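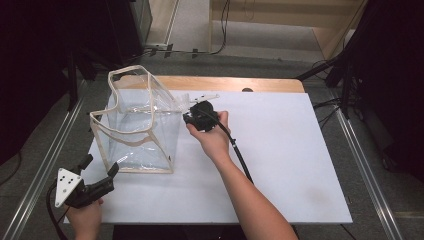

## Hand-held gripper pair, trial kit: station inspection

Product under review: Zisitz two-hand gripper kit, supplied by Stuvport
Inspected by: Leonilde Mota
Second check: Cristóvão Baptista
Date: February 14, 2025
Task on the table: clear plastic bag with fabric-trimmed seams, open top

Marks: OK = pass, C = pass with comment, F = fail, open until signed.

### A. Grippers

- [x] **A1. Jaws, both units.** OK. No chips or burrs. Jaws close evenly.
- [x] **A2. Grip on thin material.** C. The right unit takes the bag by the white tab at the rim. Holding by clear film alone was less certain, and the film slid on two of the pulls. Supplier sells a softer pad. Ask for a price before the March review.
- [x] **A3. Marker plate, left unit.** C. White triangular plate, black dots all legible. One screw turned under finger pressure. Tightened, paint mark added.
- [x] **A4. Housing.** OK.
- [ ] **A5. Trigger return.** F. Left trigger sticks near full close when squeezed slowly. Repeated after cleaning, same result. Unit may be used for setup only until replaced.

### B. Cables

- [x] **B1. Strain relief at the gripper.** OK.
- [x] **B2. Cable path, right arm.** C. Runs down the inner forearm. Acceptable with a bare arm. With long sleeves, fit the strap above the elbow.
- [ ] **B3. Cables at floor level.** F. Thin cable crosses the floor behind the table. Cover it or move it to the wall side. Walkway stays closed at that point.
- [x] **B4. Connectors.** OK. Rated by the supplier for 2000 cycles; log shows 200.

### C. Table and stands

- [x] **C1. Work board.** C. White board sits flat on the table. It moves a little under a hard sideways pull. Add non-slip strips.
- [x] **C2. Rails.** OK. Aluminum, no sharp ends at hand height.
- [x] **C3. Tripod legs.** OK. Locks checked by hand. Keep bundled cables off the legs.

### D. Operator

- [x] **D1. Wrist load.** C. Operator reported tired wrists after 6 runs in a row. Limit stays at 7 per block until we have the lighter housing.
- [x] **D2. Stop procedure known.** OK. Asked and answered without the card.
- [x] **D3. Rings, watches, loose cuffs.** OK.

### Open items

1. A5: replacement left unit. Stuvport to confirm shipping. (Baptista)
2. B3: floor cable. Recheck before next use. (Mota)
3. A2: soft pad price.

Baptista's note on A5: the manual allows "slight drag" but gives no figure. I would keep the F.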